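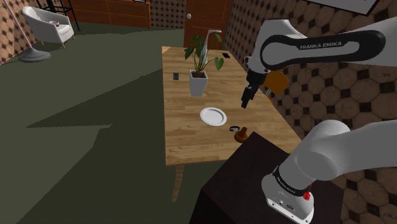 ## ポトスの葉が片側だけ大きくなって、鉢ごと傾きそうです

観葉植物歴3年、ずっとポトスばかり育てています。背の高い鉢に植えているのですが、春に模様替えをして窓が左側に来てから、葉っぱがほとんどそっちへ寄ってしまいました。右側は葉が二枚ほど出ているだけで、見るたびに気になります(笑)

水やりは木曜の朝と決めていて、土の表面が湿っていても一応あげています。肥料はStestumanoの液体のやつを月1回くらい。8月に入ってから下のほうの葉が黄色くなって、もう3枚落ちました。

聞きたいのはこのふたつです。

- 寄ってしまった葉は元に戻りますか? 切るしかない?
- 黄色くなるのは水のせい? それとも植え替え?

植え替えは買ってから一度もしていません。鉢はAstettiの底穴が小さいタイプです。よろしくお願いします!

---

### 回答1

回せばいいですよ。うちは水やりのたびに鉢を90度ずつ回してます。それだけ。

---

### 回答2(ベストアンサー)

うちもポトスが11鉢あるので、つい長くなります。すみません。

まず黄色い葉のほう。たぶん水が多いです。曜日で決めて水をあげるの、私も最初の頃にやって一鉢だめにしました……。割り箸を土に深めに挿して、10分くらいしてから抜いてみてください。湿った土がついてきたら、その週はお休み。夏でもエアコンの部屋だと意外と乾かないんですよね。受け皿の水も捨ててくださいね。

それと、3年植え替えなしなら根がかなり詰まっていると思います。底穴から根が出ていませんか? 暑さのピークは株がバテるので、私なら少し涼しくなるのを待ちます。9月の半ばくらいかな。ひとまわり大きい鉢に、観葉植物用の土で十分です。私はCozmaの土に軽石を2割ほど混ぜています。

葉の寄りは、回していれば新しい葉から少しずつバランスが取れてきます。ただ、もう伸びきった茎はそのままのことが多いです。気になるなら節のすぐ上で切って、切ったほうは水に挿しておけば根が出ますよ。根が5センチくらいになったら、スカスカの側に一緒に植えてしまう! これがいちばん早くこんもりします。

液肥は葉が黄色いあいだはお休みで。

---

### 回答3

回答2の方とだいたい同じ意見ですが、植え替えは今でもやれます。私は去年の8月にやって平気でした(北海道なので参考にならないかも)。

あと、鉢が傾きそうというのが心配です。背の高い鉢は上が重くなると本当に倒れます。底に石を入れるか、いっそ低い鉢に変えたほうが安心かと。うちは猫に倒されて、Umskaのラグを一枚あきらめました。

---

### 質問者からのお礼

割り箸、さっそくやってみたら真っ黒な土がべったりついてきました……。完全に水のやりすぎですね。今週の木曜はお休みします!

底穴からは根が2本はみ出していました。植え替えは9月まで待ってみます。切った茎は今コップに挿してあります。あと、水挿しの水って毎日替えるものですか?

> 回答2です。2、3日に一度で大丈夫ですよ。暑い日は毎日でも。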